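Setting Out a Play Food Table (and Getting It All Away Again)

Home > Play at home > Pretend kitchens

We have had toy food in our house for a very long time now, longer than some of the real food at the back of the cupboard, and for most of those years it lived in one enormous tub. Every so often the tub was tipped out, everybody rummaged for the same few favourites, and the rest was kicked under the sofa until bedtime. I put up with this for ages. Then I helped at a morning session in the old chapel hall at Pornstead (built in 1891 and not, I would say, heated much since) where the play food was set out on a table before the children came in, and the difference in how long they stayed with it was quite something. I came home and had a go at it myself, and I have been fiddling with the arrangement ever since.

So this is how I do it these days. It takes me a quarter of an hour if I have a cup of tea on the go, and rather less if I haven't.

What you need

A table the children can reach all the way across, or nearly. A pale top is lovely if you've got one, as the colours stand out so well against it.
A couple of plates and a bowl or two. Toy ones or old picnic ones are both fine.
Something to cook in and something to stir or flip with.
A colander. I'll come back to colanders!
A small selection of play food. Small is the important word there.
Two boxes with lids for putting it all away.

Step one: wash and sort

Start by getting everything out on the floor and going through it. Hard plastic food can have a bath in warm soapy water and then a good while on a towel. Anything soft or stuffed wants a gentler hand, so check the label first, and if there's no label a damp cloth over the surface will usually do. Look closely at the seams on soft things too. A little split is a five-minute job with a needle and thread if you catch it early, and a carpet full of stuffing if you don't.

While you're at it, take out anything that has cracked or gone sticky, and be a bit firm with yourself. I kept half a plastic aubergine for three years for reasons I can't now explain.

Anything small enough for a little one to choke on needs to go up on a high shelf if you've a child under three in the house or visiting. That goes for small pieces that have come off bigger toys as well, so do run your hand round the bottom of the tub.

Step two: choose your plates and put something on them

I begin with the plates, and I like to have one that's already "in use", with a single thing lying on it as though somebody has just put it down. It doesn't need to make sense. Ketchup on a plate all by itself isn't much of a dinner, but children see it and straight away want to know what it's going on, and off they go to find something.
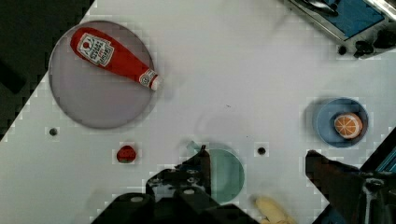
After that I leave at least one plate for them to fill. It's tempting to lay out a whole meal, and it does look sweet when you stand back from it, but then the job's been done and all that's left for the child is to take it apart. (They will take it apart very thoroughly, mind you.) Half-finished is what you're after. If you have plates in two colours, so much the better, as the bigger ones in our family like to decide which colour is for guests.

Bowls I treat a little differently. A bowl gets one piece of fruit, or a part of one, and I put it on the far side of the table from the plate so there's some walking about to do between the two. A cut orange is my favourite for this. It's so bright, and there is something about a half of a thing that makes children go looking for the other half, even when there has never been one.

Step three: the colander

Now then. If you only buy one piece of proper kit, please let it be a colander. Ours came from a house clearance in Flallmont, along with a biscuit tin and a lamp we didn't need, and it has outlasted two sets of saucepans. A child can carry shopping in it, wash vegetables in it, wear it, and peer at you through the bottom. An oval one with a handle or tab at each end is easier for two children to carry between them, though you may hear some discussion about who is walking backwards.

Set it down with nothing in it and plenty of clear table beside it, with a piece of fruit a short reach away. 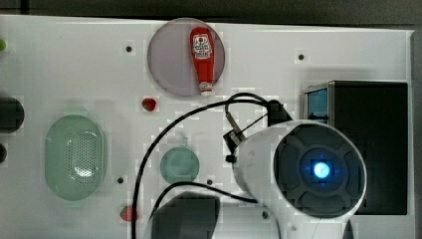 Ketchup on the round plate, one strawberry just below it, and the green colander over on the left.

I like strawberries near a colander, as it happens. They're small and red and they want washing. If you have more than one, put them well apart so there's a bit of gathering to be done first. My grandmother's rule for fruit picking was that you didn't stop until you'd been to both ends of the row, and I think of her every time I do this.

Step four: leave some gaps

You may well get to this point and find you've used less than a quarter of what's in the tub. Good! Leave the rest where it is. I know it feels mean. I used to add just one more pear, and then a cob of corn so the pear wouldn't look lonely, and before I knew it the whole top was covered and there wasn't anywhere to cook.

Children need room to lean and to put an elbow down, and somewhere to shove the things they aren't interested in today. I try to keep the front edge fairly clear for that.

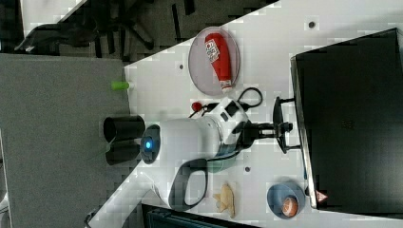

One or two puzzling pieces are worth having out as well. We've a lumpy beige thing at home that has been a pasty, a scone, a dumpling and, one rainy afternoon in September, a hedgehog. It gets far more use than the very realistic fish finger. If a toy could be several different foods, I'd keep it on the table ahead of one that can only ever be itself, and I wouldn't tell the children what it was meant to be when you bought it.

Step five: somewhere to cook

Pans go together along one side, with whatever you're using for a spatula laid across them, handle towards the child. I've seen people hang utensils on little hooks, and very smart it looks too, but in our house a thing on a hook stays on the hook. Laid across the pans it gets picked up straight away.

If you have a toy oven or a toaster oven, that wants to be on the other side, so the cook has to travel. A pot can stand anywhere in the middle. And do put the bananas near the pot if you want to hear some truly dreadful recipes. Banana soup was a great success here and we had it for a week.
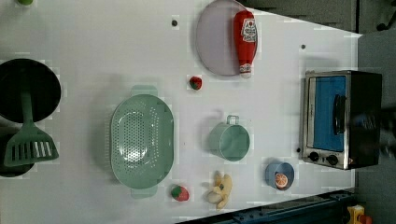 Lindsay Ellery
19 October 2021
We tried your layout with the pans at one side and it worked a treat, but I'd add that the plates want to be well away from the cooking end or they all get used as lids. Also, ours wouldn't touch the fruit until I put a shopping list out with little drawings on it. After that I couldn't get them to stop for lunch.

Lindsay, the shopping list is a lovely idea and I've pinched it. I draw very badly, so my orange and my onion look just the same, but it seems to add to the fun. Four or five things on the list is plenty for a younger child.

Putting it away

I use two boxes. Food goes in one and everything else goes in the other, and that is as far as my system runs. I did once label bags for fruit, vegetables, bakery and "sauces and sundries", and it lasted until teatime.

Give them a warning before you start. Ten minutes is about right here, then another shout when it's nearly time. Let the children pack the food box, using the colander to collect things from round the table, and do the pans yourself, as they nest better if a grown-up does it and you're less likely to have a lid go on a finger. Put the plates in flat at the bottom. The spatula never fits in ours, so it lives on top of the bookcase.

Check under the table before you put the lids on. Then check the colander again, and your cardigan pockets.

If you want to change things over, swap a few pieces next time from the ones you left in the tub, and keep the favourites out. I tend to keep the same plate and the same colander in the same places from one week to the next and move the food about around them.

Next in this section: making a shop counter from an ironing board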